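JARNELWOOD OPENS ORDERS FOR FANDO, A TWO-ARM TABLEWARE HANDLING KIT

Kit and support service available to laboratories, colleges and equipment makers from September

DERKDALE. Jarnelwood has today opened orders for Fando, a two-arm handling kit intended for organisations that develop or assess robots for household work. The kit is supplied with Lumenta, the company's recording and review software, and with a support service operated from Jarnelwood's premises in Derkdale.

Fando is designed to be used in ordinary rooms. Purchasers are not required to build an enclosure or to replace their furniture, and the kit may be set up at any level table of suitable height. The installation guide covers floor surfaces, cable routes and the clear space needed on each side of the arms. A site survey is included in the purchase price for addresses on the United Kingdom mainland.

Each arm can be fitted with a camera at the wrist, giving the operator a close view past the fingers of whatever lies ahead of them. Lumenta stores this view together with the view from the head camera and the joint readings, so that all of them can be replayed side by side.

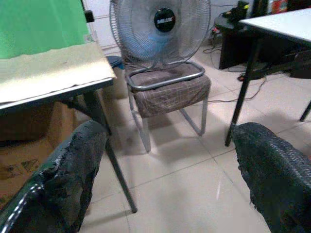

Wrist camera view between the padded gripper fingers, with a chair, a fan and two tables in the room beyond.

Finger padding is treated as a consumable item. Replacement padding is sold in packs of 40 and can be fitted by the user with the tool provided. The maintenance schedule asks for the padding to be inspected every 600 working cycles, and Lumenta displays a reminder when an inspection falls due. Customers who hold a support agreement receive padding at no further charge during the term of the agreement.

The first task library for Fando is concerned with the laying and clearing of tables. Tableware was selected at an early stage of the programme as it brings together flat, thin and upright items in a small area, and asks for a different approach to each. The library contains exercises in picking up, turning, passing between arms and setting down. Purchasers may use their own crockery and cutlery, provided that each item is entered in Lumenta before work begins.

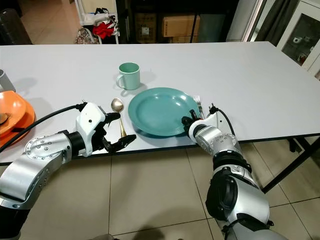 Both arms at the table, with a mug, a plate, a spoon and a fork set out.

An exercise may be run by an operator, by the customer's own control program, or by a mixture of the two. Where an operator takes over from a program, Lumenta marks the point of transfer in the recording. Recordings can be exported in open formats, and Jarnelwood makes no claim on data gathered by its customers. Storage on the control computer is sufficient for 3000 recorded exercises at the standard setting, after which older material must be moved to the customer's own system or deleted.

During preparation for the release, the company gave particular attention to plates. A plate lying flat offers very little for a gripper to hold, and early versions of the library asked for it to be pushed to the table edge before it was lifted. The present version includes grasps at the rim. 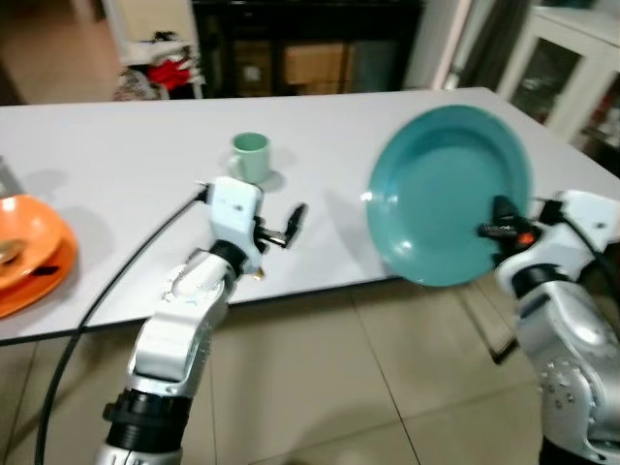
Lumenta allows the two arms to be reviewed separately, even where they have been working at the same table. A reviewer may wish to study the grasp made by one arm without reference to the other, or to ask whether the second arm could have been put to use at that moment. With the teal plate clamped at its rim in the right gripper and tilted steeply clear of the table, the left gripper is open and empty close to the green mug, and the reviewer can label each arm accordingly. Labels may be amended later, and the earlier version is retained. A printed report can be produced for any single exercise or for a complete session.

Training is provided at Derkdale or at the customer's site. The standard course lasts two days and is open to a maximum of 6 people. It covers safe working distances, the emergency stop, daily checks, padding replacement and the use of Lumenta. No previous experience of robot programming is needed for the operator course, although customers who intend to connect their own control programs are advised to send at least one member of staff who is familiar with such work.

Fando is offered for purchase or on a twelve-month lease. Both arrangements include Lumenta and the tableware task library. Wrist cameras are an option and may be added after delivery. Prices are available on application, and a reduced rate applies to schools and colleges.

Deliveries will begin in November, in the order in which purchase orders are received.

ABOUT JARNELWOOD
Jarnelwood supplies handling equipment, software and training for robotics development. The company is based in Derkdale.

NOTES TO EDITORS
Demonstrations of Fando can be arranged at Derkdale by prior appointment. Enquiries should be addressed to the Jarnelwood press office.

ENDS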